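Opinion > Local > Public Safety

The Ciltside police department would like to hear from us about parking enforcement and street closures ahead of the bike race. It would like to hear from us on Thursday, between 2 and 4 p.m., in a building with no bus stop.

I went. I took a long lunch, which my boss at Mukereo has now mentioned twice. There were more officers than residents, and the coffee was excellent. A man from Kvaran Street asked how he was supposed to get his mother to dialysis with both ends of the block closed. He was told that was a great question and handed an index card to write it on.

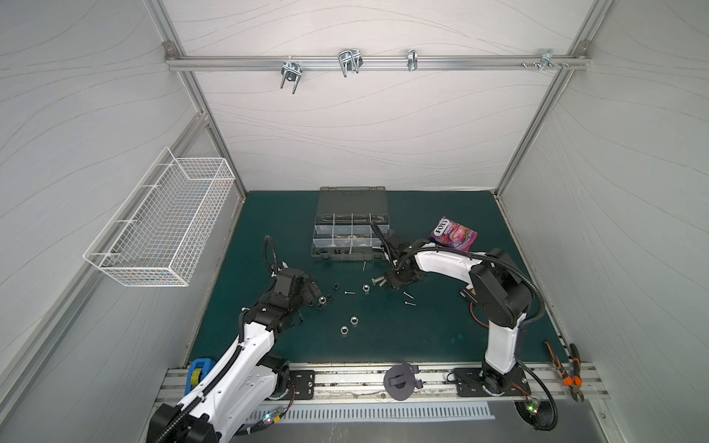
The cards went into a box. The department says it has collected 1,414 comments this year, and I believe it. What I can't find is a single reply. Three of those cards are mine, and one was just my phone number in large print.

Hold the next meeting at 7 – on a weeknight, at the Skundero branch library – and post the answers next to the questions. Some of the answers will be "no." I've been told no by the city before and slept fine.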